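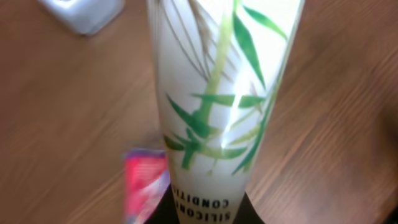 Requena House: Shared Items Sorting, January

Residents of Requena House took part in the annual sorting of shared and unclaimed items in January. The sorting covers the bathrooms, the two kitchens and the ground-floor laundry room, and is held before the start of the new term so that shelves and cupboards are clear when residents return. Items were brought to the common room table between 10 a.m. and 4 p.m., where they were checked, grouped and either returned to their owners or passed on.

The House has 36 study bedrooms on three floors. Each bathroom shelf serves several rooms, and toiletries left at the end of term make up the greater part of what is collected. Food from the kitchens comes second, and stationery, chargers and small household goods account for most of the remainder.

The day was arranged by Sevim Tokgöz of the Residential Services Office, with Xolani Sibiya representing the residents of the upper floor.

Toiletries

Hair and skin care products were sorted first. Tubes and bottles in use were returned to the bathroom from which they came if they carried a room number. Those without a number were placed on the collection shelf beside the post room and may be claimed until the end of the month. Residents are reminded that a room number should be written on the container itself and not on the lid, as lids are often exchanged.

Conditioner, shampoo and shower products that are less than half full cannot be passed on. They are emptied and the containers rinsed for recycling.

Kitchen and dry food

Sealed snacks within date were set aside for the common room cupboard, which is open to all residents. Opened packets were discarded. Tins and jars were returned to the kitchen shelves after the dates had been read, and several residents took the opportunity to rearrange their own shelves at the same time.

Baskets and containers

Slotted plastic laundry baskets are used to carry items between floors. They are light, they can be wiped clean, and they fit on the common room table with space beside them for smaller things awaiting a decision.

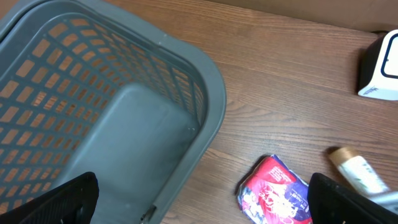

Once sorting is complete the baskets go back to the laundry room, where they remain available for general use. Residents who borrow one are asked to return it on the same day. Personal baskets may be kept in the laundry room only if they are labelled, and the lower rack is reserved for them.

Small items that do not belong to any of the main groups are kept together until the end of the day and then moved to the collection shelf. In previous years they were stored in the office, but the arrangement proved inconvenient for residents who could attend only in the evening.

Items passed on

Unopened toiletries and household goods are sent to Kuvier, the neighbourhood exchange, which distributes them to families in the district. Clean bedding and towels are accepted by the same organisation in the spring. Clothing is not collected at this sorting; a separate date will be posted on the noticeboard by the main stairs.

Unclaimed items

Anything remaining on the collection shelf at the end of the month will be treated as unclaimed. Items of value, including keys, spectacles and electronic equipment, are entered in the lost property book and held for 90 days. Enquiries should be made in person at the Residential Services Office, with a description of the item and the floor on which it was last kept.

Storage over the holidays

Lockable storage is available in the basement during the summer closure. Each resident may leave 2 boxes, sealed and marked with a name and room number. Food, liquids and aerosols may not be stored. Forms can be collected from the office from the last week of term.

Residents wishing to assist with the next sorting should give their names to Sevim Tokgöz or leave a note in the residents' tray.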